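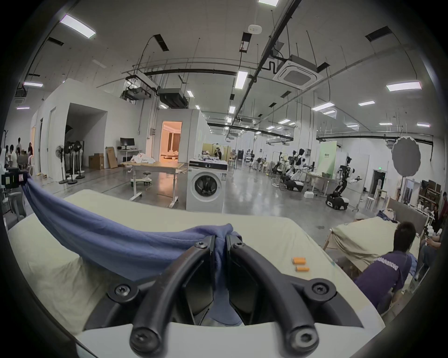
Curved fingers on a blue cloth, Wednesday, bed station.

1/ Day 2 of trying the Gerila hand-held gripper against the Hokus one. Both makers say theirs is "made for fabric". I've read that on a lot of boxes.

2/ The Gerila has the curved fingers. They arc in and meet at a point, so you get a nice bunch of cloth between them. You also get a fold hanging down into the gap behind the pinch, and I don't love a fold in there. Cloth finds screws.

3/ Hokus has flat pads. Duller to look at, slower to close, worse at picking one layer off a mattress. But I can see what it's holding, and so can the camera.

4/ Score so far, 44 grabs each on the same cloth: Gerila dropped it twice, Hokus five times. Before anyone from Gerila quotes that, it's me doing the grabbing. My wrist is doing half the work and no arm we own has my wrist.

5/ The Stosel leaflet promises 500 cycles before you need to touch the finger screws. I was tightening theirs at 26. Sent it back in March, still waiting to hear.

6/ Someone asked about the Wragg controller. It's fine. The trigger feel is better than the other two and the software wants a restart whenever you change fingers. I wouldn't pay extra for it.

7/ Next up is a fitted sheet, corners and all. If the curved fingers manage a corner without snagging I'll say so here. I've been sold "soft handling" by more than one firm and I still want to see it on elastic.

Filed under: Robots & Kit

Home | Threads | Replies | Media | About

More from this author
Why I stopped trusting grip force charts
Wragg controller, first evening
Two cameras, one towel
Stosel fingers: the return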